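INTERIORS AND FITTINGS, YEAR ONE
Handout 4: Lines, grids and the lies they tell
Delphine Abernathy

Please read before the session. Larysa Semeniuk will take the second hour, on setting out, and she does ask people questions by name.

1. Where the grid comes from

Nearly every surface you will be paid to cover gets divided into rectangles sooner or later. Tiles, panels, boards, ceiling squares, carpet squares in offices where hope has been abandoned. We divide surfaces partly because materials arrive in pieces that fit through a door, and partly because a large blank wall makes most clients nervous.

A dark joint on a pale surface is the strongest version. It turns the wall into graph paper, and graph paper invites checking. People who couldn't tell you what they had for lunch will spot a joint that drifts by the width of a pencil line. If your setting out is good, use a dark joint and enjoy it. If it isn't, grout to match and change the subject.
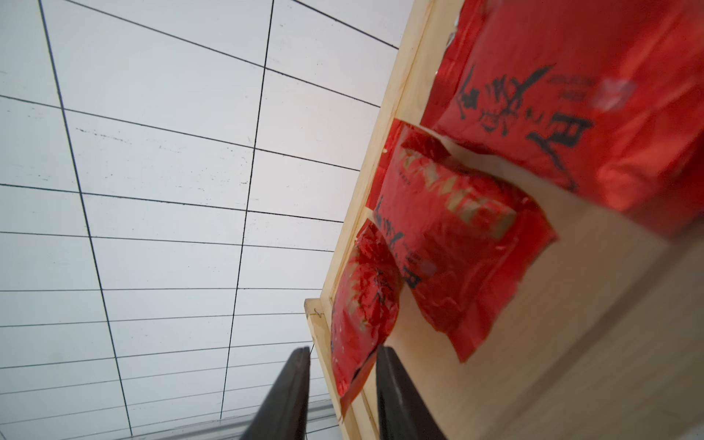

Fig. 1. Thin black lines on white, pale board alongside.

Note also what white does over time. The brochure from Siqueira (in your packs, page 22) shows white panels as they look on the morning they go up. White in use collects marks, and the marks always land where the light is best. Budget for cleaning or choose something greyer.

2. Setting out

The old rule is to start from the centre and let the cuts fall equally at both ends. It is a good rule and you will break it constantly. Doors, windows, sockets and pipes all have opinions about where the centre is.

At the Cotavcombe reading room, which we visit in March, the main wall was set out from the middle of the window instead of the middle of the wall. The left-hand cut came out at 79 mm and the right-hand one at almost a full tile. Go and stand in front of it. Most of you won't notice for several minutes, and then you won't be able to look at anything else. I have been going there for years and have yet to read a book in it.

Before you fix anything:
Measure the wall at the top, middle and bottom. They will differ.
Dry-lay one full row and one full column.
Look at the ends. A sliver at one end means shift the whole lot by half a tile.
Find the eye line of someone sitting as well as someone standing.

Do not trust the floor. Do not trust the ceiling either, especially in Rerkham, where the terraces have been settling gently downhill since they were built.

3. Ceilings, the forgotten fifth wall

Students draw ceilings last, if at all. Look through last year's portfolios and you'll find lovely elevations and, above them, a rectangle with "ceiling" written in it. Yet anyone lying down, leaning back in a dentist's chair or fetching something from a low cupboard gets a full view.

Carrying one grid from surface to surface is a serious commitment. When the lines meet at the corner, it looks calm. When they miss, no trim on earth will save you, though a strip of trim will at least give the eye something else to blame. Tall furniture makes matters worse, as its top edge gives the ceiling lines something to be compared with. 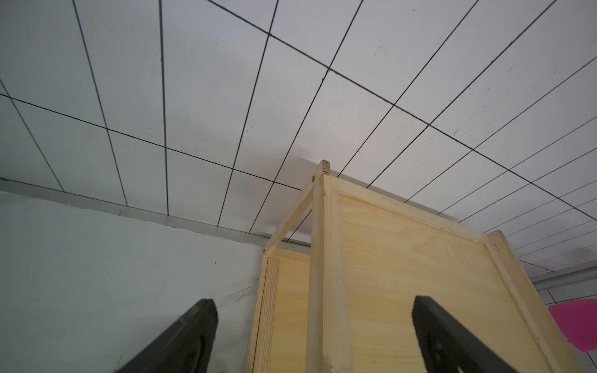

Fig. 2. Ceiling grid, metal trim and the top of a pine cabinet, from low down.

Exercise A. Draw your own kitchen ceiling from memory. Then go home and look at it. Bring both.

4. Grid against grain

Timber doesn't do grids. It has its own lines, which wander, and that is mostly why we like it next to tile. A room that is all grid feels like a form waiting to be filled in. One pale, plain piece of wood will soften it more cheaply than cushions. Keep the piece simple. Barken sell a shelf with a carved edge at about 800 a run, and I would ask you not to.

Small, strong colour works as well, kept in one spot and preferably in a row.

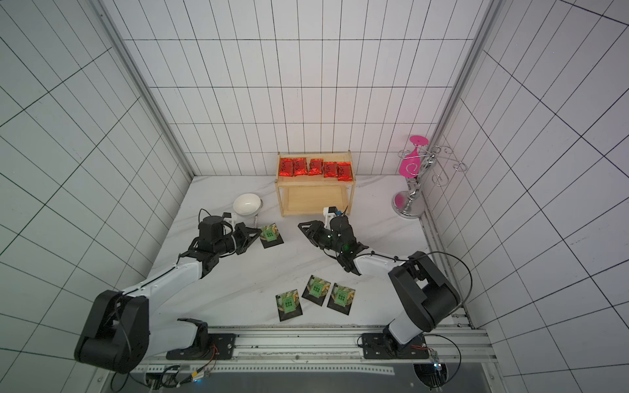 Fig. 3. Five red packets on a two-tier shelf, grid walls behind, marble veining on the table.

Exercise B. Take a photograph of any tiled room and cover the brightest object with your thumb. Write 20 lines on what the room does without it. Lines of writing, please — last year somebody drew them.

Bring a steel rule and a soft pencil. The lift is out again, so allow extra time for the stairs.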